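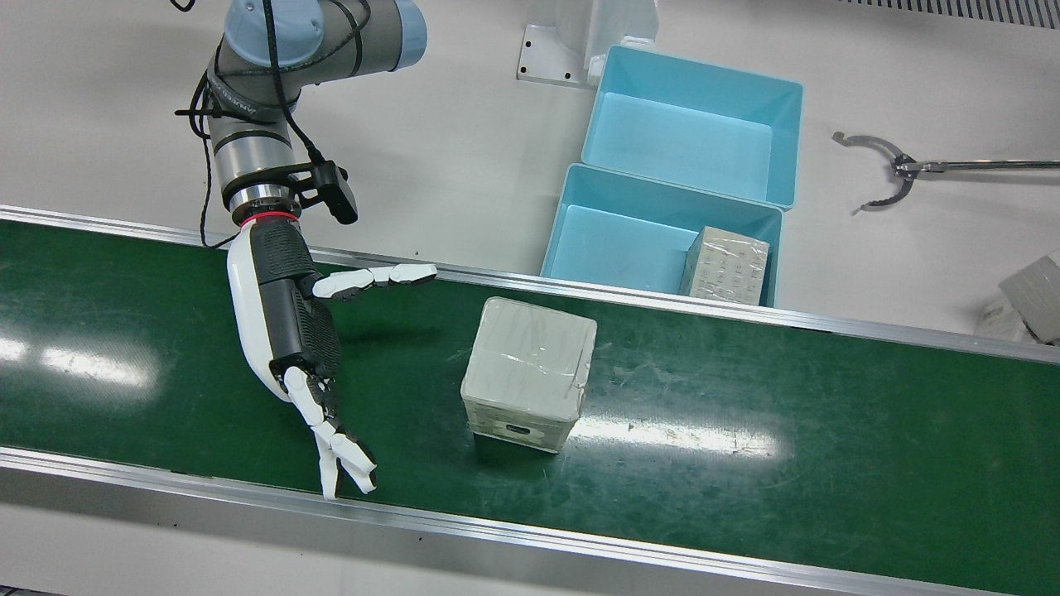

Print this page
E-mail this page

The software group at Parnik does most of its work on the planning layer, the part of the program that sits between what a camera reports and what the motors are told to do. Its current project, known in the office as Zadau, deals with boxes on a conveyor: finding them, choosing how to take hold of them and setting them down in a tray. We spoke to the engineer who leads the planning work, who asked that the interview be about the code and not about the people writing it.

The first version of Zadau was one long program. It looked at the belt, worked out a path for the arm and followed it to the end.

"It was fine on a bench with one box," the engineer says. "The trouble was that it only looked once. If the box had turned a little by the time the hand got there, the program had no way of knowing. It carried on with the old plan."

The present version is split into four processes which run side by side. One handles perception, one keeps a list of possible grasps, one plans the arm's path and one closes the fingers. They pass short messages to each other, and any of them can be stopped and restarted without bringing down the rest.

"People expect the clever part to be the vision," the engineer says. "I would say most of our hours go on the messages. Who is allowed to change the target, and when. If perception sends a better estimate while the arm is halfway down, do you take it or not?"

The rule they settled on is a plain one. Until the hand is close to the box, a new estimate always replaces the old one. After that, the target is locked and the fingers work from their own readings. The changeover point is a number in a settings file, and it has been argued over a good deal. 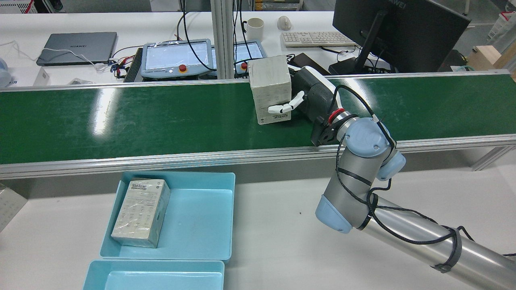
The hand at the side of a box on the conveyor, with two trays on the near side of the belt.

Plastic film has been the group's longest-running problem. A wrapped box gives off reflections which the depth software can read as holes, or as a surface nearer than the real one. The belt does the same under ceiling lights.

"We tried cleaning the data up afterwards and it made things worse," the engineer says. "You smooth over a hole and you have just invented a flat surface. Now we leave the hole in and mark it as unknown. The planner is allowed to go near unknown space, but it has to slow down."

That change was made in June, after a review of recorded attempts. The group keeps a set of 909 recordings, and every new version of the planner is run against all of them overnight before it goes anywhere near an arm. A version which does worse than the last on any group of objects is sent back, even if its overall score has gone up.

The replay tool is called Doherty. It was written as a stopgap and has since grown into the thing the engineer says they would least like to lose. It shows what each process believed at each moment, on one time line, so that a bad grasp can be traced to the message that caused it.

"Before Doherty we had four log files and four clocks," the engineer says. "You would spend a morning lining them up, and then find that the fault was a late message. We see a lot of late messages."

The planner has some 200 milliseconds to answer when the target moves. If it runs over, the arm holds its position and asks again. Earlier versions carried on along the old path while they waited, and the engineer regards that as the worst decision in the old design.

Fingers bring their own questions. A simple two-pronged gripper is open or closed, give or take the width. A hand with several fingers can take a box in a great many ways, and searching through all of them is too slow. Zadau keeps a list of 24 starting shapes and adjusts the nearest one to fit.

"I would like it to be shorter," the engineer says. "Some of those shapes are hardly ever picked. But each time we take one out, something in the recordings fails."

The next piece of work is to move the settings out of separate files and into Dredden, the group's shared configuration store, so that a recording always carries the exact values it was made with. At present these are copied across by hand, and mistakes have crept in – twice the team spent days chasing a fault that was only a wrong speed limit.

Asked when the move will be finished, the engineer would not give a date. The perception settings are being done first, and the finger settings will come last.

Print this page
E-mail this page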